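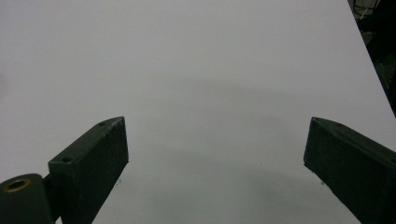
I missed the last ferry to Stirberg by about as much time as it takes to eat a cinnamon bun, and I know this for a fact, as I was eating one at the time.

So there I was in Masska, in December, with one bag and a phone on its last gasp. The woman at the ticket window slid her glass shut and then opened it again (I must have looked pretty sad) and told me there was a room over the bakery. Forty a night, breakfast if I got up for it. I said I'd take it before she'd finished talking!

The room had a bed, a heater that clicked and a window facing the water. My sister's wedding was at noon the next day, on the other side of all that water, and I was supposed to be giving the toast. I hadn't written it. I'd had 30 weeks to write it. I sat on the bed in my coat and wrote "When we were kids" on the back of my ticket, and then I looked at that for a good long while.

At 4 in the morning the ovens started up under the floor. Oh, that smell! I went down in my socks and the baker didn't even turn her head, she just pointed at a stool. Then she asked me what I was doing up, so I told her the whole thing, the ferry and the toast and how my sister and I hadn't really talked in 3 years – not since the business with Dad's boat.

"So say that," she said.

"At a wedding?"

"Well, maybe leave out the boat."

She gave me a loaf to carry over, wrapped in a towel, and wouldn't take a cent for it. I held it in my lap the whole crossing and it kept my hands warm almost to the harbor. My sister was standing on the dock in her rubber boots with her hair half done.

"You're late," she said.

"I brought bread," I said, and she took the towel end of it and we walked up the hill.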